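Clurnness signs up Bornton's independent shops for a year of shared marketing
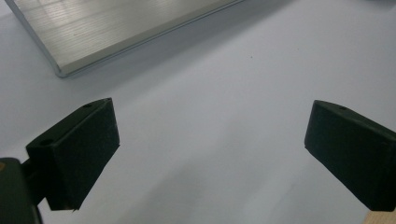

Clurnness Marketing | Small Business Team

We've been itching to share this one for weeks, and now that the paperwork is signed we finally can. From January, Clurnness will be looking after the marketing for the Bornton Independents, a group of 35 shops, cafés and workshops that have decided to pool their budgets and promote the town together.

If you know Bornton at all, you'll know the sort of place it is: a long high street that bends halfway down, a covered market behind it, and a good many businesses that have been in the same family since before most of our team were born. Quite a few of them have never had a website (one very charming ironmonger still takes orders by postcard), and those that do have mostly built their own in the evenings, after closing up. There's a lot of love in those pages, and we have no intention of sweeping it all away.

Recep Akyol, who heads our Small Business Team, grew up a short bus ride from the town and has spent much of the autumn going from door to door, drinking a great deal of tea and listening to what the owners wanted. "They didn't ask me for anything flashy," he told us when he got back. "They wanted people in the next town over to know they're there, and they wanted someone to pick up the phone when the email stops working. I think we can manage both."

The work will start with a shared website, where every member has its own page with opening times, a few words in the owner's own voice and a way of getting in touch. After that comes a monthly email newsletter, which already has 700 people on its list thanks to a sign-up sheet left on the market's tea counter, and then a printed guide to the town. The first print run will be 1000 copies, to be handed out at the station, the library and the larger campsites along the river.

Behind the scenes we'll be using Drovix, the scheduling tool our own team moved over to last year, so that members can send in their offers and events and see when they are due to go out. Training is included for everyone, at whatever pace suits, and the first session will be held upstairs at Adeleke, the fabric shop on the corner of the market, which has very kindly lent us its sewing room. It begins at 6.30pm, after the shops have shut, and there will be soup.

Businesses in Bornton that haven't yet joined are still very welcome to do so, and there's no need to have a website, a logo or even an email address to begin with. Do give the Small Business Team a ring, or stop Recep in the street if you see him, as he's in town most mornings and always pleased to have a chat.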